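4.2 Wear and repair of light outer garments

Dark garments with a printed sign on the chest or sleeve were the most common type in the households we visited in Ernik (Figure 3).
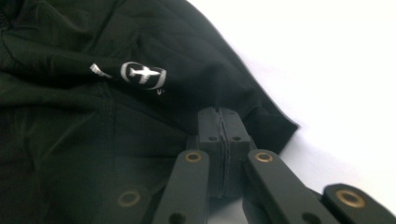

Figure 3. Dark garment with a white printed logo.

One respondent in Mondard objected already to our first question, saying that a jacket is never thrown away for one reason only, and that we should ask instead when it was last worn with pleasure. We accepted this remark and changed the interview guide before the second round.

In the second round, 18 households took part, 11 of them in Ernik and the others in Dabbas. The most frequent complaint concerned the zipper. A broken zipper was described as "the end" of the jacket even when the fabric was still good, and the price of a new one at the tailor was often compared with the price of a new jacket. Small tears were treated differently – people closed them with tape or a few stitches and continued to wear the garment for garden work or for walking the dog.

The loss of water protection was mentioned less often than we expected. Only two households had ever used a spray or a special washing product, and both had learned about it in the repair workshop Astum, which offers evening courses from October to March. Participants without this contact usually washed the jacket together with other clothes and did not read the care label.

Printed signs had a mixed role. For some participants a cracked print made the garment look old, and for others it was a memory of a club or a former job – in these cases the jacket was kept, but it was not worn anymore. We return to this group in Section 5.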